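Le robot, la table et ceux qui restent debout à côté

Tribune – 3 novembre 2020

Je l'écris vite, entre deux équipes, donc pardon pour le style. On m'a demandé un avis « équilibré » sur l'automatisation chez Plakell, atelier de tri et de conditionnement de petites pièces, site de Clillmont. Équilibré je ne sais pas. Vu de près, oui. J'y travaille depuis six ans, j'ai connu l'ancien tri à la main, les bacs, les dos cassés à cinquante ans. Je ne vais pas pleurer les bacs.

Le projet date de juin. La direction a signé avec Bošković, l'intégrateur, et on nous a réunis au réfectoire. 85 salariés, deux diapositives sur l'emploi, le reste sur les cadences. Promesse : pas de licenciement. Promesse tenue, jusqu'ici. Mais ce n'était pas la bonne question, ou pas la seule. La bonne question, c'était : on fera quoi de nos journées ?

Parce que le mot « automatisation » trompe. On imagine une machine qui arrive et le travail qui s'en va. Chez nous le travail a changé de côté de la table, c'est tout. Avant, les mains étaient dans les pièces. Maintenant elles sont dans les réglages. Poser du ruban bleu bien droit, vérifier l'aplomb, reprendre un point au boîtier de commande, déplacer une pièce d'une case, recommencer. Hrvoje Georgiev, vingt ans de tri, passe ses matinées là-dessus. Il dit que c'est moins dur et plus fatigant. Je n'ai pas trouvé mieux comme formule.

Et c'est du vrai métier, ça. Savoir qu'une pièce posée de travers sera mal prise, le sentir avant que le bras descende. D'où vient ce savoir ? Du tri à la main. Des années de tri à la main, mal payées, classées « sans qualification » dans la grille. Aujourd'hui on s'en sert tous les jours pour mettre au point les cellules et la grille n'a pas bougé d'une ligne. Même coefficient, même fiche de poste, la fiche parle encore de bacs ! 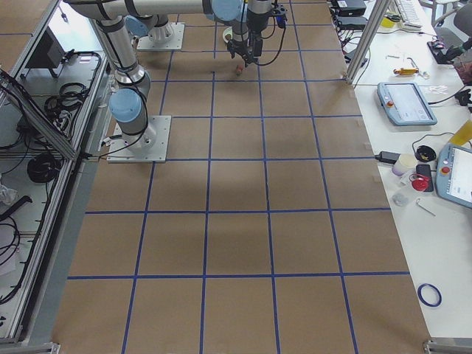

Ce qu'on voit sur la table, ce qu'on ne voit pas sur la paie

Regardez le côté droit, le bureau. Tournevis, clé hexagonale, rouleau de ruban, deux boîtiers avec leur bouton rouge. Des outils de technicien. Du papier kraft et du ruban pour le quadrillage, aussi : la haute technologie commence souvent comme un patron de couture. Je ne m'en moque pas, c'est très bien fait. Je dis juste que quelqu'un l'a fait, que ça prend des heures et que dans le budget présenté en juin ces heures n'existaient pas. La ligne s'appelait « mise en route ». On y est toujours, en mise en route.

Valbona Softić, notre déléguée, a demandé trois choses. Une formation reconnue, avec un papier au bout, valable ailleurs que chez nous. Un changement de classification pour ceux qui programment, même un peu. Et une rotation, pour qu'on ne se retrouve pas avec quatre personnes qui savent et tous les autres qui alimentent. Sur la formation on a obtenu 40 heures. Les deux autres points sont « à l'étude ». Quand une étude dure plus longtemps que l'installation des machines, je me permets d'avoir des doutes.

La rotation, on en parle trop peu et c'est pourtant là que ça coince. Un atelier se coupe vite en deux. D'un côté ceux qui ont touché au boîtier, qu'on appelle dès que ça s'arrête, qu'on appelle aussi pendant la pause. De l'autre ceux qui regardent et attendent que ça reparte. Les premiers s'épuisent, les seconds s'ennuient et se taisent. Avant, on râlait tous ensemble contre le même chef et le même bac. C'était une forme de solidarité, pas la plus noble, mais elle tenait.

On me répond toujours Surkska. Le concurrent, lui, automatise sans se poser de questions, et si on traîne on ferme. Peut-être. Je n'ai pas les chiffres de Surkska et je remarque que ceux qui me les opposent ne les ont pas non plus. Et puis personne ici ne demande de traîner. Aucun collègue ne m'a dit vouloir retourner au tri à la main, aucun. Ce qu'ils veulent c'est être à la table quand on décide où va la table. Choisir la hauteur du plan de travail, les temps de reprise, qui a le droit d'arrêter une cellule sans devoir se justifier après. Des questions d'atelier, rien de philosophique.

Sur le droit d'arrêter, justement, j'insiste. Un bouton rouge ne sert à rien si celui qui appuie doit ensuite remplir un formulaire et expliquer la perte de cadence au point du matin. Des collègues hésitent déja. Cette hésitation, aucune norme ne la mesure.

Ma position, donc, puisqu'on me la demande. Oui aux bras. Oui sans regret pour les gestes qui abîment. Mais la classification d'abord, avant la prochaine cellule, et la rotation écrite noir sur blanc dans l'accord. La direction veut ouvrir la suite du programme au printemps, ça laisse le temps de rouvrir une grille de salaires. Il faudra aussi réécrire la fiche de poste et enlever les bacs, ils sont partis à la benne cet été. La prochaine réunion sur l'accord n'a pas encore de date, Valbona relance vendredi.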